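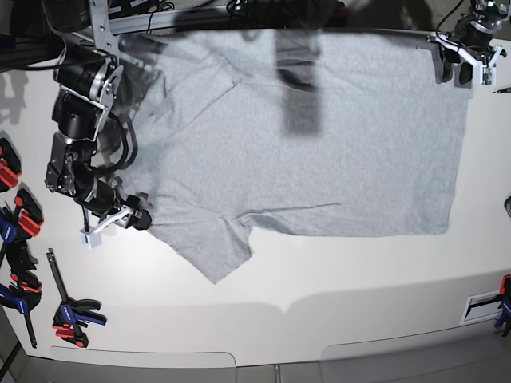
A gray T-shirt spread out on a white table. The neckline is at the left and the hem is at the right.

What Is a T-Shirt Made Of?
Young Visitors' Pages, Stovell Textile Museum
Text by Przemysław Wieczorek

Nearly every child in our visiting school groups owns a T-shirt. It is one of the simplest garments a person can wear, and it is a good place to begin learning about cloth.

Where the name comes from
Spread a T-shirt on a table with its sleeves pulled out to the sides. The body and the two sleeves make the shape of a capital letter T. If a sleeve is folded or the shirt is turned sideways, the letter is harder to find.

Knit or woven?
There are two main ways to turn yarn into cloth. In woven cloth, yarns cross over and under each other, like the strips in a paper mat. In knit cloth, the yarn is bent into small loops, and each loop is pulled through another one. T-shirts are usually knit. The loops can open a little and close again, so the cloth stretches when you put your head through the neck.

You can see the loops for yourself. Borrow a magnifying glass and look closely at the outside of a T-shirt. You should find tiny V shapes standing in columns. Now look at the inside, where the same loops make small bumps.

What does "heather" mean?
The shirt on this page is heather gray. Heather is the name for a color that is made by mixing. Light and dark fibers are blended together before they are spun into yarn, and from a distance your eyes join them into one soft color. The word comes from a plant that grows on hills and moors -- its flowers and stems look like many colors mixed together.

The parts of a T-shirt
Neckline: the opening for the head. It often has a stretchy band sewn around it.
Shoulder seam: the line of stitches where the front and back are joined at the top.
Sleeve: the part that covers the arm.
Body: the largest part, which covers the chest and back.
Hem: the bottom edge, folded up and stitched so that it stays neat.

Creases
A crease is a line left in cloth when it has been folded or pressed. The shirt on the table has a long one across the lower part of its body. Smoothing with a flat hand will remove small wrinkles, but a deep crease may need a warm iron. Ask an adult to do the ironing.

See more at the museum
The Rutkowska Gallery, on the second floor, has 83 knitted garments on display, and a hand-turned knitting machine is shown at work every afternoon in August. Children under six must be with an adult.

Page last reviewed: May 22, 2012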